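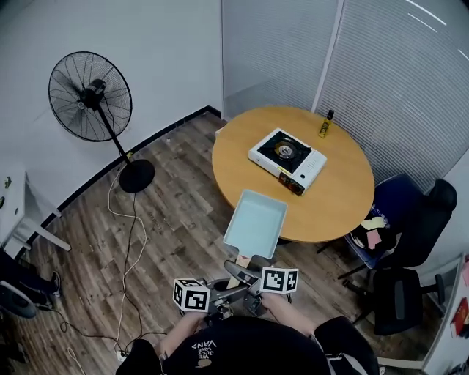 Recording pan-to-stove examples with the hand-held gripper

Applies to the Puteo training set, second revision. Last changed 2019-09-09.

These notes cover one task only: carrying a pan by its handle and setting it down on a portable stove. An example is one complete carry, from a closed grip on the handle to open jaws with the pan at rest. Anything shorter is a fragment and goes in the reject folder.

Setting up

Put the stove near the middle of the round table. Turn it a little between batches so that the policy does not learn a single approach angle. Leave the bottle on the table. Livmont removed all loose items from their June recordings and the resulting policy hesitated whenever anything else stood near the stove.

Check that both marker cubes are fixed firmly to the gripper. A cube that can be turned by hand will spoil the pose track without raising an error. Keep sleeves and cables clear of the marker faces.

Start the head camera first, then the gripper camera. Close and open the jaws 2 times before touching the pan. The two streams are lined up on this movement.

Recording

1. Grip the handle with the jaws square to it. The pan should not rotate when lifted.
2. Stand still for 3 seconds.
3. Walk to the table at an ordinary pace. Do not look away from the stove.
4. Lower the pan on to the burner and wait until it is steady.
5. Open the jaws, draw back in a straight line and stop the recording.

Record 20 examples per operator before changing over. Change the starting position each time – a step to the left or right is enough. A full batch is 50 examples, and a batch with one operator in it is not accepted.

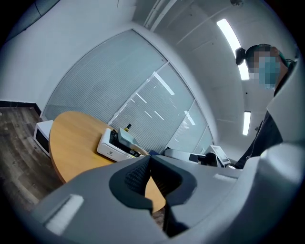 Waldemar Dudek objects to the last rule: on the Wojcik set he found that mixing operators inside a batch made grip faults harder to trace, and he would sooner keep one operator per batch and mix at training time. Either works if the operator code is written into every file. We mix early so that an unfinished batch can still be used.

Checking

Play both streams side by side at half speed. Reject the example if the marker track drops out during the lowering step, or if the jaws open before the pan is at rest. A slow or clumsy carry is kept.

Rejected files are renamed with the suffix _r and stay on the disk until Fatemberg has confirmed the batch.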